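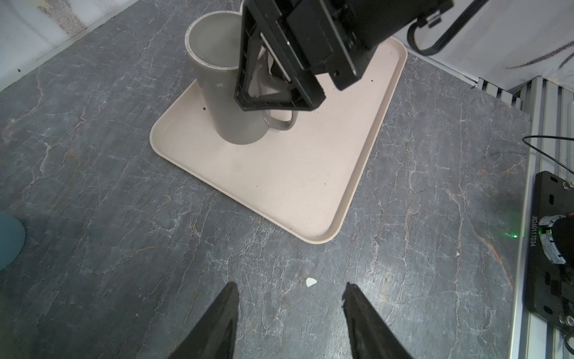 Who can join the evening classes at Pronadance?

Every adult who wants to dance, also those who never tried it before. You do not need a partner, and you do not need special shoes for the first month.

About our school

Pronadance is a small school of folk and ballroom dance in Haltov. We teach in the old grain hall on Bunting Street, on the upper floor, where the boards are good for dancing and the windows look to the river. The school began with one beginners' course in January, in a very cold winter, and the pupils kept their coats on until the second dance. Most of them stayed with us, and some of them now help with the new groups.

Today we have 4 levels. The first level is for beginners and teaches the walking steps, the waltz and two simple circle dances. After that you may choose the ballroom way or the folk way, or both if your evenings are free.

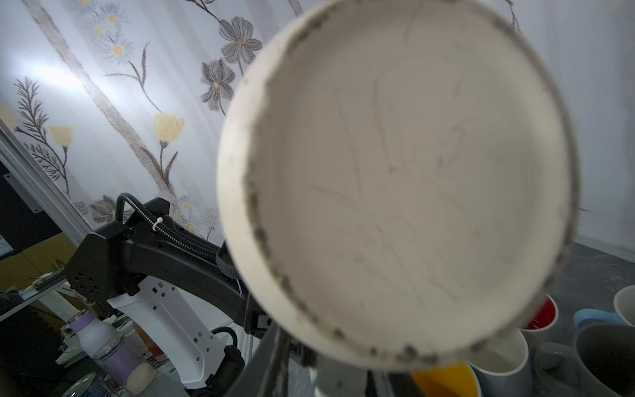
A course lasts 10 weeks and each group meets once a week. If you miss a lesson, you can come to the same lesson with another group, only please write to us before, so that the teacher knows it. We keep the groups small. In a big group the shy people stand at the back, and there they learn slowly.

Our teachers were trained in different schools and they do not always agree about the arms. We find this useful for the pupils — they see that one dance can be danced well in more than one manner.

Each spring we travel to Clindatton, where the town holds an open dance evening in the market hall. The last time we danced there before 100 guests, with live fiddle and accordion. Taking part is free for our pupils and it is never an obligation.
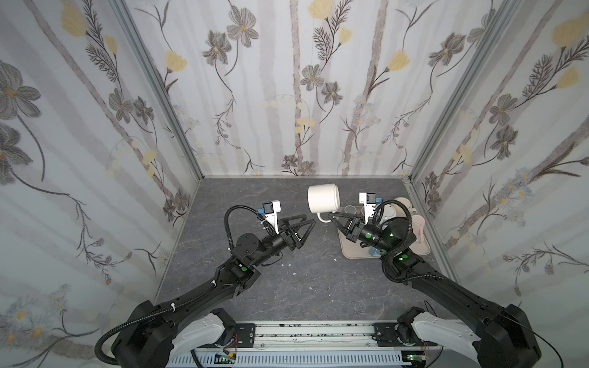
For the folk dances we lend skirts, waistcoats and ribbons from the school wardrobe. They are sewn after old patterns from the villages near Haltov, and we ask you to return them clean and on a hanger.

The office is open before the evening classes, from Monday to Thursday. You can also leave a note in the green letter box beside the street door — we read the notes every day and we answer by telephone.

Page updated on Tuesday, April 26, 2022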